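3. Allocation of shared keys and vehicles

3.1 Setting

The depot at Gonau keeps its shared vehicles and hand tools behind a single wall of electronic lockers, supplied by Lauritsen and run on the Millura booking software. A person who wants a van books it on a phone or at the desk, walks to the wall, enters a code and takes the key from the slot that lights up. The return works the same way in reverse. Every opening and closing is written to a log with the slot number, the booking number and the time.
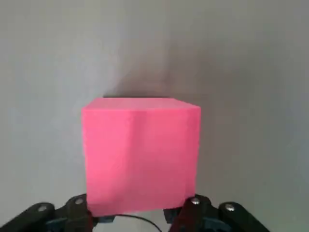
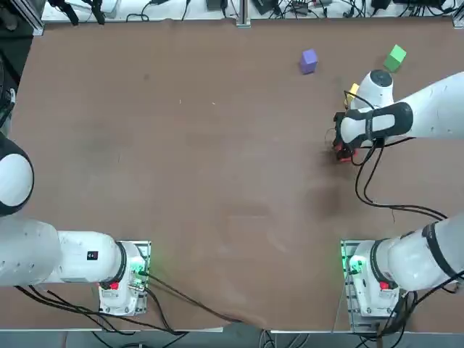
Figure 2. Handling of colored cubes: a pink cube between two gripper fingers, and a table with two white robot arms.

The log we used covers the month of August and holds 1,663 key movements. We took out test openings made by the supplier and openings made with the master code, which carry no booking number and could not be matched to a user. Movements that began in July and ended in August were kept, with the pickup time read from the July file.

3.2 Assignment rules

Two rules were compared. Under the fixed rule, each key has its own slot and always goes back to it. Under the open rule, the user may place the key in any free slot, and the locker reads the tag on the key ring to learn where it is. The fixed rule had been in use at the depot since the lockers were put in. The open rule was switched on for the vans only, and the pool cars and tools stayed on the fixed rule through the whole month.

The software gives out keys in order of booking time. If two bookings for the same class of vehicle start at the same minute, the one made earlier is served first. We did not change this. An earlier plan to rank bookings by length of trip was dropped after Svend Hafþórsson, who manages the depot desk, pointed out that drivers often enter a return time of midnight when they do not know when they will be back. Booked trip length is therefore a poor guide to real trip length in this data, and we do not use it anywhere below.

3.3 Late returns

A return is counted as late when the key is read by the locker after the booked end time. No grace period is applied. This is stricter than the depot's own practice, in which a short delay is ignored unless another driver is waiting. We kept the strict version so that our counts could be compared with those from the Pornine site, where the desk records any delay at all.

Of the movements in the log, 758 belonged to vans. Late returns were found under both rules, and most were followed by a gap in the bookings, so that the next driver was not affected. The cases that matter are those in which the next booking had already started. In these the software offers another vehicle of the same class if one is in, and otherwise sends a message to the driver and to the desk. Drivers did not always accept the other vehicle. Several waited for the one they had booked, mainly when it had a tow bar or a roof rack that the substitute lacked. Millura has a field for such equipment, but at Gonau it had been filled in for only part of the fleet.

3.4 Misplaced keys

Under the fixed rule the locker rejects a key put in the wrong slot and sounds a tone until it is moved. Under the open rule this cannot happen, but a damaged tag leaves the key unread and the booking open. We found 2 such cases among the vans. Both were closed by hand at the desk, and the tags were replaced.

Interviews with drivers were carried out by Sólveig Hjaltested in the break room between shifts. Drivers who used both vans and pool cars said that having different rules on the same wall was confusing at first. Some walked to the old slot out of habit and left the van key there if it was free, which the open rule allows. For these drivers the change made no practical difference.

3.5 Limits of the data

The log shows when a key was moved and says nothing on where the vehicle was. A driver who parks on time and then talks to a colleague in the yard will appear as late. The depot has no gate reader, so we could not correct for this. The wall has 100 slots, and it was never full in the period studied. Our results should not be carried over to sites where free slots run out during the evening return, when the open rule would have to be combined with some form of reserved space.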